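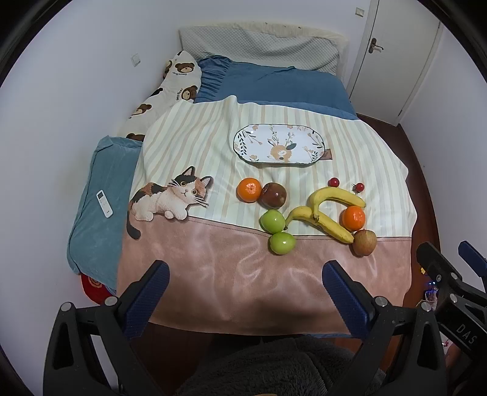 Fabrice Delorme writes that the plate should go down on the blanket before any of the fruit does, and the rest of this section assumes his order of work. Earlier versions of the guide had the fruit piled first and lifted across, and it rolled.

4.2 Laying out a fruit plate on a bed

You need an oval plate, bananas, apples, oranges or mandarins, and one or two other round fruits such as a pear. Cherry tomatoes may be added at the end.

1. Smooth the blanket from the head of the bed towards the foot. Small creases do no harm. A thick fold under the plate will tip it.

2. Move pillows and cushions to the sides or up against the wall. Remote controls, phones and glasses can go on a cushion, well clear of the fruit.

3. Set the plate on the flattest part of the blanket, at least 12 cm from the edge of the mattress. Press lightly on each end of the rim. If it rocks, shift it and press again.

Note: On a soft mattress the plate will sink a little on the side where you kneel or lean. Work standing up where you can.

4. Wipe the fruit with a dry cloth and take off any stickers. Leave the stems on.

5. Put the bananas down first, with the curve following the rim. They act as a stop for everything else. If they are joined at the stem and too wide for the plate, separate them.

6. Add the apples, one towards each end. Turn each one until it sits without being held.

7. Fill the gaps with oranges or mandarins.

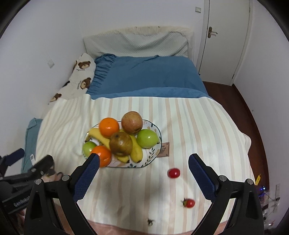 8. Put the pear or other odd fruit on last, resting on the bananas and against at least 2 other pieces. Let go slowly — if it moves, take it off and turn it stem upwards.

9. Cherry tomatoes go in whatever hollows are left. Leave them out if there are none.

Caution: Do not carry a full plate over the bed with one hand. Take the top layer off first and move it separately.

Caution: Ripe pears and bananas mark pale fabric. Keep the plate on the bed for no more than 3 hours in warm weather, and check underneath the fruit when you clear it.

Clearing away

Take the fruit off in the reverse order, top piece first. Lift the plate straight up with both hands — dragging it pulls the blanket along. Shake out the blanket and look in the folds for stems.

If the fruit keeps sliding, see 4.3 (Shallow plates). Wording of steps 5 and 8 revised by Perrine Ferrand, April 7, 2020.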